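Workshops & Outbuildings > Lighting and electrics

Tube lights in a brick workshop with a corrugated ceiling, how many and which way?

Azra Kovačević

We have taken on a unit in Steltport for bench work, mostly small assembly. One long wall is red brick and the ceiling is white corrugated sheet on long beams. The lighting is fluorescent tubes which were put up by different tenants, so they point in different directions. Some run along the room and some across it.

The landlord will let us change the fittings if we use an electrician. I would like to keep what we can. The problem is shadow on the bench when I lean in, and glare on anything pale and shiny. I get a bright patch on light grey plastic parts and can't see scratches under it.

There is an air-conditioning unit high up on the brick at the far end, and I don't want a fitting in the way of the filter cover. White metal shelving stands against the same wall and that can move if it has to.
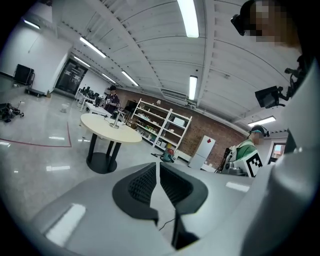
Page last changed: Dec 21, 2023

The picture has most of the ceiling in it. The window is a small one on the right-hand wall and gives very little light, so please answer as if there were none.

Ceiling height at the beams is 2.75 m. I have been quoted for LED battens by Durano and by Grurar and the Durano price was 838 pounds fitted, which seemed a lot.

Tse

Work out where the benches go first, then the lights. A batten should run in line with your view across the bench, one to each side of where you stand. If it is directly behind you your own head makes the shadow. If it is straight in front you get the bright patch you describe.

For glare, ask for fittings with an opal cover. Bare tubes are the worst thing for shiny plastic. A cheap desk lamp on an arm, set low and to one side, will show scratches better than anything on the ceiling.

I would fix to the beams and not to the sheet. Leave 75 cm clear in front of the air-con so you can get a ladder in, and check the manual for that unit in case it asks for more. The shelving is fine where it is. White shelves throw a bit of light back, brick doesn't.

On the price, ask whether it includes taking away the old tubes. They have to go to the proper recycling place and some firms charge extra.

benchend_2000

just get LEDs, we did ours in April and it was loads better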